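Progress report on upkeep of the skewer cell, Nudstead workshop
Prepared for the Cerneck equipment fund
18 October 2023

Thank you, first of all, for your patience since the April report, and for agreeing to let us move part of the travel money over to spare parts. It has made a real difference to how calmly we can look after the cell, and I hope the following gives you a fair idea of where your support has gone.

The cell is the one you saw on your visit, with the black frame, the white board and the pair of hand-held grippers on their cables. You may remember that fruit work is hard on it. Crumbs and juice get onto the finger pads, and from there they find their way toward the pivots, so most of what we have learned this period has been about cleaning, and about doing it on a schedule instead of waiting until a jaw begins to stick.

We now stop after every 40 runs, brush down the fingers, wipe the slots and screw holes, and work each jaw open and shut by hand before starting again. The bushings in the gripper arms get a closer look at the end of the week. We replaced two of them in the summer, along with one cable that had been chafing where it went over the edge of the board. The Lowther log sheets, which we were slow to take to, I admit, are now filled in every day, and they show 3,153 runs since the cell was set up and 67 stoppages, most of them cleared within 10 minutes.

Skewers are still the fussiest thing we ask the grippers to hold. The pads have to meet squarely or the stick rolls, and we reset their alignment whenever a new set is fitted.

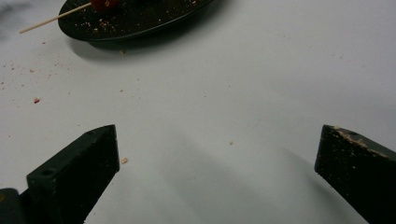
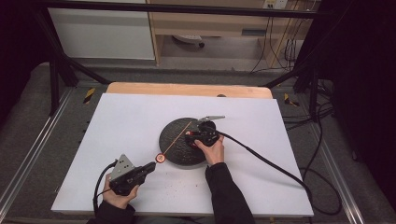
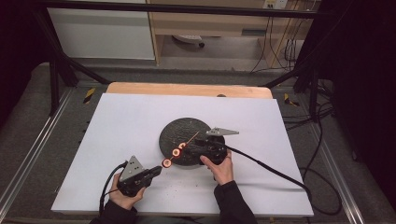
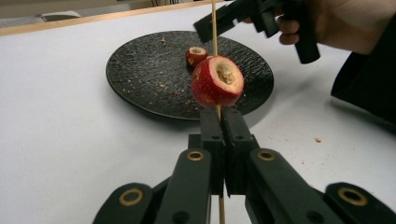
Fruit and skewer work at the cell. The last picture has the finger pads closed on the stick.

Report author, Nudstead workshop

For the coming period we would like to fit a fresh set of finger pads on both grippers and keep the old ones as spares. We are also hoping to try the Clernamness cable clips, as the slack on the right-hand side still bothers me and I would feel happier with it held clear of the board. Neither item needs new money, and both can come out of what remains in the spares line.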